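Surface Care and Finishing, Unit 3
Handout: Dry Wiping of Glossy Molded Parts

Read before the bench session on Friday, October 23, 2020. Bring the part record sheet from Unit 2.

1. Scope

This unit covers the removal of loose dust from small glossy parts with a soft cloth and no liquid. The practice part is a toy car. A toy car has most of the shapes that cause trouble on larger work: a curved windshield, a ridged hood, deep openings at the front, and narrow recesses where panels meet. Polishing compounds are treated in Unit 4 and are not used this week. 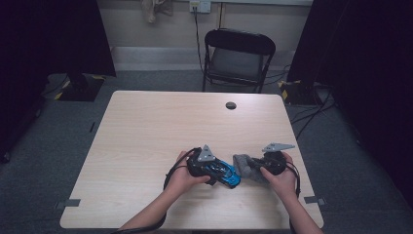 Kirnden Technical Program, Department of Materials and Finishing

2. Holding the part and the cloth

The part is held on one side and the cloth on the other. In the bench view the blue car is on the left, set diagonally, and the gray fuzzy piece is at the right, almost touching it. Work in the middle of the table. A part that slips near an edge ends up on the floor, and carpet fiber is harder to get off a glossy surface than dust.

Hold firmly enough that the part does not turn under the cloth. Do not squeeze mirrors, fins or other thin projections. If the part turns, stop, set it straight and start the stroke again.

3. Order of work

3.1 Roof and rear first, then windshield, then hood, then front corners. Dust moved off the upper surfaces falls on the lower ones.

3.2 Use straight strokes in one direction. Circular strokes carry grit back over the area just wiped and leave arcs that show under a lamp.

3.3 On a ridged hood, stroke along the ridges. Cross strokes clean the crests and pack dust into the valleys.

3.4 Turn the cloth to a clean face after three strokes. When no clean face is left, take another cloth.

3.5 Do not push the cloth into vents or front openings. Pile catches on fins and textured inserts and leaves fiber behind. Use the soft brush from the Mideck kit.

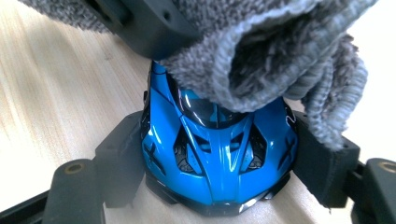 Fig. 2. Cloth over the roof and rear; hood ridges and front openings exposed.

4. Reading the surface

Highlights are the main inspection tool. On a smooth fender a highlight has a clean edge. Dust breaks the edge into points, and a smear widens it and makes it dull. Dark glossy areas such as a windshield show both faults sooner than colored ones, so inspect these first. Tilt the part or move the lamp before recording a defect: a panel line can look like a scratch from one angle.

5. Record

Enter the part number, the cloth used (Sial or Visance) and the number of strokes per area. Stop at 20 strokes on any one area and note what remains. Sheets go in tray 23.

Reading: course reader, section on dry contact cleaning, before Unit 4.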